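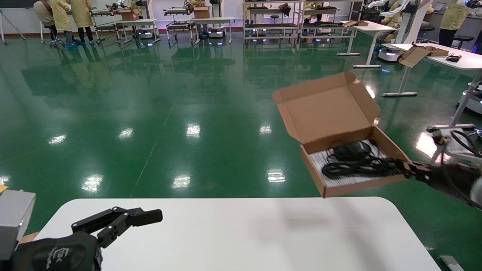 Can a machine pack a box yet? Mostly, if the box behaves

Kevitz, a company that ships replacement cords and small electrical parts to repair shops, has spent the winter finding out which of its packing room jobs can be handed to a robot. The short answer, according to a report it shared with customers in February, is that lifting and carrying are close to ready, folding is getting there, and cables are still a problem.

The company tested machines on 16 tasks taken from its own shop floor and from the kind of chores people do at home. The list included wiping a table, closing a drawer, stacking trays, folding a towel, opening a cardboard box with a hinged lid, and putting a coiled cable into that box. Each task was tried many times, for a total of almost 2000 attempts.

Jui-lin Chien, who ran the trials, said the results were better than she expected on some jobs and worse on others.

"Picking up a box and moving it to the next table is something I would let it do on a normal workday," Chien said. "Picking up a box by one corner with the lid open and something sliding around in it is a different job. People do that without looking. The machine has to work at it."

Cardboard is harder than it looks. An open lid changes where the weight sits, and the side flaps can swing out or catch on a finger. If a hand squeezes too hard the wall buckles, and if it squeezes too little the box turns in the grip. Chien's team found that most dropped boxes were lost in the first second after leaving the table. Once a box was up and level, it usually got where it was going.

Closing the lid was the weakest of the box tasks. The kind of box Kevitz uses has flaps that have to be tucked in at the sides before the front goes down. A packer with a few weeks on the job does this in 3 seconds. The best machine in the trials took 19, and it often had to back up and start again when one flap folded the wrong way.

Cables were harder still. A coil of cable does not hold one shape, and loose loops hang out over the edge or catch on the hand that put them there. The report says the robots could place a tied coil in a box well enough to ship, but that an untied one needed a person to check it before the lid went on. Kevitz says it will keep people on all cable orders for now.

Seletti, a packaging supplier that works with Kevitz, has offered to change the box. One idea is a lid that closes without tucked flaps. Another is a deeper liner, so that whatever goes in stays down while the box is being moved. Chien said she has mixed feelings about this.

"You can get a long way by making the job easier," she said. "But then the customer gets a different box, and we have to ask if it holds up in the mail. I would like to see the machine handle the box we already have."

Household chores came out about the same way. Wiping a flat, bare tabletop went well. Wiping one with things on it did not, as the machines tended either to leave a wide margin or to push a cup along with the cloth. Drawers were fine if they ran smoothly. Towels were folded in half reliably and in quarters less often. No machine in the trials was asked to wash dishes or handle food.

Kevitz is not the only small firm trying this. Kwok, which runs a returns center for home goods, started using a machine to move closed boxes between benches last year. It has since stopped using it to open them. A spokesperson said the opening step was slowing down the people working next to it and that the company would try again when newer hands are available.

Speed is one part of the cost. Setup time is another. Chien's report says her team spent more hours preparing tasks than running them, mostly putting objects back in place so that the next attempt could begin. A change in table height or a new batch of stiffer cardboard was enough to bring the success rate down for a day or two while settings were adjusted.

Workers in the Kevitz packing room were asked for their views as part of the report. Most said they would be glad to hand over the carrying, especially at the end of a shift. Several said they did not want to be the person who stands beside a machine and fixes its mistakes. Kevitz says no jobs have been cut as a result of the trials and that it has not decided whether to buy.

The next round will use a planning program called Clomis, which lets a machine pause partway through a task and choose a new grip. In the first round, a robot that had taken hold of a box badly had no good way to correct itself in midair and had to carry on or set it down. Chien hopes the change will help most with open boxes and with anything that shifts around inside them.

She also plans to shorten the list. The drawer and tray tasks will be dropped, as they no longer tell the team much, and more time will go to lids and cables. Towels will stay in.

Kevitz expects to send its customers a second report when that round is finished. Orders placed through its repair shop program are being packed by hand in the meantime, with the same shipping cutoff of 3 p.m.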